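About the Daltness Robotics Club

Daltness Robotics Club is an after-school and evening club for pupils and students aged 14 to 19. We meet twice a week in term time, in the old geography room at Shek College, which has been ours since the college moved its map store upstairs. Membership is open to anyone who lives or studies in the town. You don't need to have done any programming before you join, and most of our members hadn't.

How we started

The club began as a lunchtime group building line-following buggies from kits. The buggies were popular, but after a year or so the older members wanted something harder. We applied for a grant from the Lellico education fund and used it to buy our first arm. A second grant paid for the desks, the storage cupboards and a decent set of hand tools. The buggies are still in the cupboard and new members build one in their first month.

What we do

Our main work is on robot arms that handle everyday objects. Each year the club picks one long project and divides into small teams to work on it. One team looks after the arm itself, including the wiring and mountings. Another writes the control software. A third plans the trials, sets out the objects on the table and keeps the logbook.

This year's project is called Scoop and Basket. It is our entry for the Tondmont Challenge, a regional competition for school and college teams. The challenge asks for a robot that can deal with loose, light material as well as solid objects, and each team chooses its own containers and tools. We are working with a wooden scoop, a clear plastic container and a red woven basket. Every arrangement of the table is tried 8 times before we change anything, and the results go in the logbook whether they are good or bad.
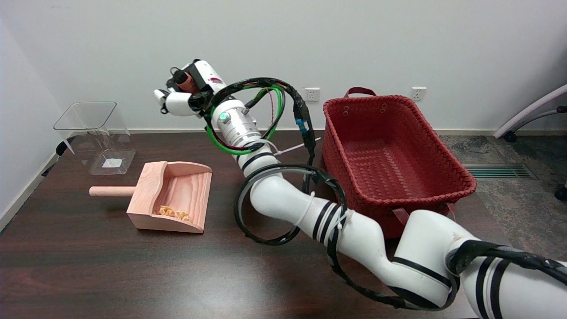 Loose material is a lot harder than blocks, as one former member wrote to us after reading the project notes, and the team should expect to spend more time on the angle of the scoop than on anything else. The same letter advised us to practise with small amounts first and to keep the arm slow. We have taken up both suggestions. The arm now runs at a reduced speed for all table work, and the trials team weighs out each portion on a kitchen scale.

Competitions

We have entered the Tondmont Challenge 2 times. In our first year we did not get past the morning round, mainly through a fault in our start-up routine. In our second we reached the final and came fourth. The next challenge is in February, and the team list will be put up on the club board before the Christmas break.

Joining

The subscription is £8 a term. Students who find this difficult should speak to the college office, which can waive it. We ask all members to attend a safety session before working near an arm, to tie back long hair and to leave the tables clear at the end of the evening. Parents are welcome at our open evening, held each autumn in the main hall. Some 200 visitors came to the last one.

Application forms are available from the college reception. We also keep a waiting list for the evening group, which fills up quickly in September.

Page last updated 9 Oct 2018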